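Notes for Week 3: Getting from a Grasp Score to a Motion
Course: Software for Robot Manipulation
Notes by Adesuwa Odukoya, with corrections from Abimbola Anozie

Where we are

Last week we finished with a network that takes a depth image and hands back a big pile of grasp candidates, each with a score between 0 and 1. Several of you asked, very reasonably, why we don't just take the top one and go. We will get there this week, and by the end you should have a planner of your own that sits between the score and the arm. Please read these notes before lab if you can manage it. They are a bit long, I know, but the lab sheet is short and leans on them heavily.

What the planner receives

The perception node publishes up to 1000 candidates per cycle. Each one carries a position, an approach direction, a finger opening and a score. In our course code (the package is called setent, and you cloned it in the first week) these arrive as a plain array, sorted by nothing in particular. Please don't assume the first entry is the best one. I lost most of an afternoon to that a few years ago, and I would love for you to spend yours on something nicer.

Remember too that the score only talks about the little patch of surface between the fingers. The network has never heard of the wrist, the hoses, the elbow or the wall of the bin. All of that is your job now.

Filtering, cheap checks first

The order of your checks matters a great deal for speed. A full collision query against the arm model is slow, and a dot product is nearly free, so do the dot products first. The order I suggest is:

1. Throw away anything with a score under your threshold. Start with a low one and raise it later.
2. Throw away approaches tilted more than 30 degrees from vertical. In a bin with walls this removes a surprising number of hopeless cases.
3. Check the open fingers against the bin walls and floor, using the box model in bin_geometry.
4. Keep the best 27 that are left and solve inverse kinematics for those only.
5. Run the full collision check on whatever has a solution.

If nothing survives, return an empty plan and say so in the log. An empty plan is a perfectly respectable answer! What we don't want is a planner that quietly relaxes its own limits until something fits.

Why the wrist deserves its own check

When you are staring at a point cloud it is very easy to think of the gripper as two fingers floating in space. It helps to look at the real thing with the fingers down in the bin, and to notice how much hardware comes in behind them: the joint cover, the link, and the hose bundle with its wide loop out to the left. The standard arm model does not include hoses at all, so in setent we wrap them in a fat capsule attached to the last link. The capsule is generous, and it will reject a few grasps that would have been fine - I think that is a fair trade while you are learning.

Think also about what lies near the target. With a black curved object under the gripper and a short black cylinder closer to the corner, the two need quite different treatment. The one near the middle leaves you plenty of freedom in the approach. For the one by the corner, your choice of yaw decides which side the wrist leans over, and so the same grasp point can pass or fail depending on which of the two symmetric finger orientations you picked. Always try both.
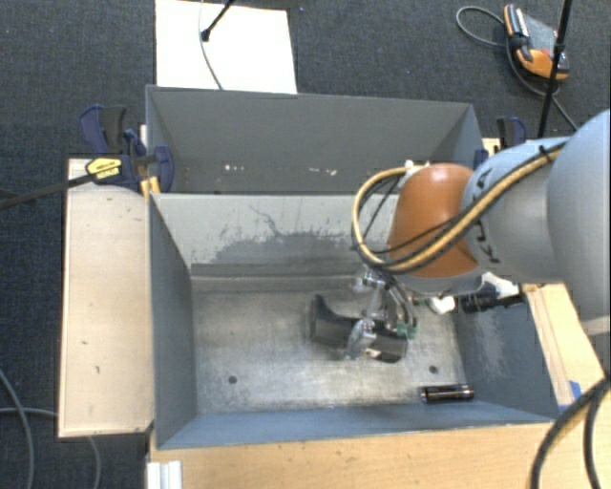 Approach, close, retreat

Once you have a grasp that passes, you still need to get there and back. We use three segments. The first is a free-space move to a pre-grasp pose straight back along the approach direction. The second is a slow straight line in. The third is a straight line up, in the world frame, until the fingers are above the rim. Students often retreat along the approach direction instead, and with a tilted grasp that can carry the object sideways into a wall.

Check all three segments before you send any of them. Abimbola's tool, rurkau, will play a plan back against the recorded point cloud, and you can step through it one waypoint at a time. It is a little slow to start, so give it a moment.

For the lab

Bring your filter from steps 1 to 3 already working on the recorded data. In your write-up, report how many candidates each step removed, and pick one rejected grasp that you think should have passed. Tell us which check rejected it and what you would change. A page is plenty, and rough sketches are very welcome.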